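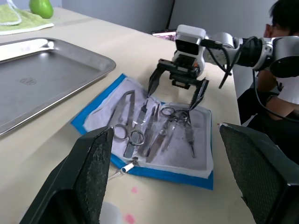 How does a lever make you stronger?
Written by Ute Grube for young readers

Did you ever try to open a can of paint with your fingers? It does not work, and your fingers hurt afterward. But with a spoon handle under the lid it opens with a small pop. The spoon became a lever.

A lever is a stiff thing, such as a bar or a board, that turns around one point. This point has a name: the fulcrum. On a seesaw the fulcrum is in the middle, where the board sits on its stand. If a heavy child sits close to the middle and a light child sits far out at the end, the light child can lift the heavy one. The farther you push from the fulcrum, the less strength you need.

There is a price for this help. The light child has to go up and down a long way, and the heavy child moves only a little. You get more force, but you must move more.

Two levers together

Scissors are two levers joined with a screw. The screw is the fulcrum. You push on the rings, and the blades close on the other side. Try to cut a thick piece of cardboard with the tips of your scissors. Then put the cardboard deep between the blades, close to the screw, and cut again. The second time is much easier.

Scissors for metal have long handles and very short blades. Scissors for paper have longer blades, because paper is soft and we like to make a long cut. Doctors use scissors too, and theirs come in many shapes, some straight and some bent.

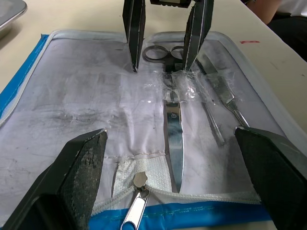

Levers that make you gentle

Not every lever makes you stronger. Tweezers are also two levers, but they are joined at the end, and you press them in the middle. The tips move more than your fingers do, and they squeeze with less force than you give. For a splinter this is very good. You want to hold it softly and pull it out slowly, without breaking it.

A fishing rod works in a similar way. Your hands move a little and the tip of the rod makes a big jump. Your own arm is such a lever also. The elbow is the fulcrum, and the muscle pulls on the bone very near to it.

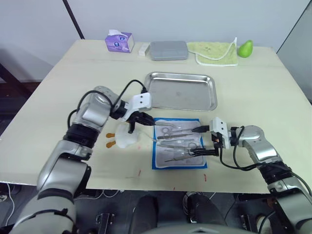

So the muscle in your arm must pull quite hard, even when you lift only a glass of milk. But your hand can move fast and far, and that is useful for throwing a ball.

Try it at home

You need a ruler, a pencil and 4 coins of the same kind. Lay the pencil on the table and put the middle of the ruler across it. Place 2 coins on one side, halfway between the pencil and the end. Now put one coin on the other side and push it slowly outward. Where does the ruler begin to tip? Try again with 3 coins against one, and write down what you find.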